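Bench notebook, January 2018
Subject: the Lundine two-arm sorting bench, on loan for review

Carrying on from the last entry, which I see stopped halfway through the unpacking. The short version for anyone who skipped it: Lundine supply the pair of arms, the rail they both sit on and the enclosure, all as one kit, and Filtetti sell the software that goes with it and answer the phone when it misbehaves. We have the whole lot on trial for 60 days and are meant to say at the end whether we would pay for it. I have put the loan papers in the blue folder, along with the spare fuses.

I have been giving it wire. Blocks and cups went well enough in September with the older kit from Giáp, and I don't think we learned very much from them, so this time I wanted something that would sulk a bit. Hook-up wire is lovely for that. It springs, it hides behind itself, and when you pull one end the far side of the heap gets up and walks.
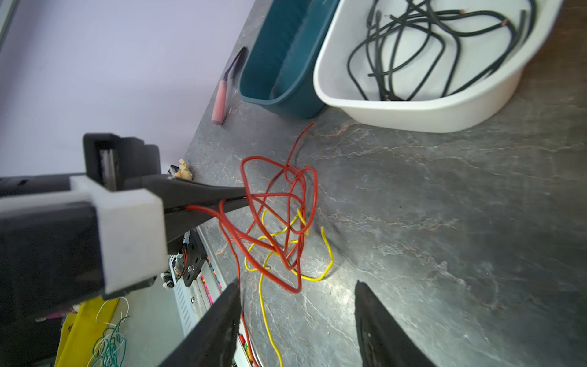
The fingers that come as standard are the long pointed ones. I was rather rude about them when I opened the box (they looked like something for eating snails) and I take most of it back. A narrow tip gets under a single strand without shoving its neighbours along, and that matters far more than I had expected. Where I do still grumble is the grip. Thin insulated wire rolls between the tips if you catch it off centre, and the software has no notion that it has happened until the next check of the force reading. Filtetti say there is a setting for how often it checks. There is, and it lives three menus down under a heading called Comfort, so do go and look there before you ring them as I did.

The runs so far: 20 attempts at lifting one colour clear of the heap, starting from whatever muddle the previous attempt left behind. I decided early on not to tidy up between goes, as I think a customer wouldn't either. My feeling is that the first few went best and it became slower as the knots tightened, but the log is still on the other machine and I would like to plot it properly before anyone quotes me.

A word on teaching it, which has been the most pleasant part by a long way. You hold the wrist, press the button and lead the arm through what you want, and it really does feel like showing a patient apprentice how to wind wool. The arms are light on their joints once they are released and you can do a good half hour without your shoulder complaining. The one thing I would change is the button itself, which sits exactly where my thumb wants to rest – I ended two recordings by accident and one on purpose while believing I was pausing it. If you take a turn, keep your thumb low.

Calibration is less of a joy. The booklet has you touch both grippers to the same point on the table, then to a second and a third, and it insists on doing the left arm first even when only the right one has changed. I timed it at 300 seconds when all went well. Not dreadful, though it does come round every time the power is cycled, and I had to cycle the power more than I liked.
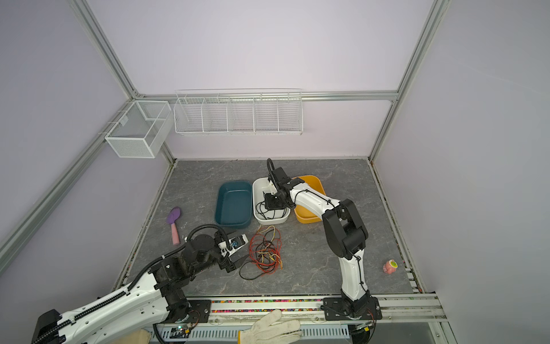
Now, the reach. Lundine's leaflet promises that both arms can serve the whole table, and for the middle of it I have no quarrel at all. The back corners are another matter. An arm can get there, but it arrives nearly straight, and a nearly straight arm has very little choice about which way its gripper points. Anything that wants picking from directly overhead had better live further forward. I should like to try the bases at a different spacing on the rail before I write this up as a fault, and the spanner for that job has gone wandering, so if you have the long 5 mm one please put it back on the hook.

I also ought to record that the Trorirness project have asked whether they could use the bench once we have finished with our own list. I said yes in principle, provided they save their settings under their own name and leave ours alone.

Still to do: plot the log, try the rubber finger sleeves (a packet of 20 came in the accessories tin), ask Filtetti for a price without the support contract, and find out whether the calibration can be stored. I'll pick it up again once the sleeves are on.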